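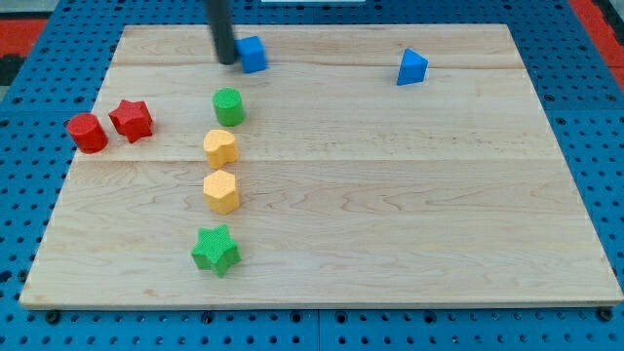 Sosina Yilma wrote that she would leave the maple bare, as oil gets into anything painted that sits on it for a week. Thoa agreed with her off list. I've gone with bare, so the question from last Thursday is settled unless someone feels strongly.

Busisiwe Radebe wrote:
> Are we sorting the blocks by colour or by shape before they go
> in the bags? The Trokska set came with both on the label and
> the children's group did it one way and the library the other.
> Also, do the stars stay in? Two of mine had rough points.

By shape, please. Colour is easy to see through the bag, but a hexagon and a cylinder look much the same from the end, and that is where the mix-ups come from. Put the hearts, or whatever we are calling the lobed ones, in with the hexagons for now.

The stars stay in. If the points are rough, 3 or 4 strokes with fine paper will do it. Don't round them off, or they won't fit the sorting tray. The green ones have a grainy face anyway and can be left alone.

On the boards: three planks each, seams running the long way, glued and clamped overnight. Katalin has enough maple for 5 more. Please check the seams with a fingernail before you sand, as one of the last lot had a step in it.

Bags are in the Isametti box by the door. I still need a count of cubes from whoever has the blue ones.

Palesa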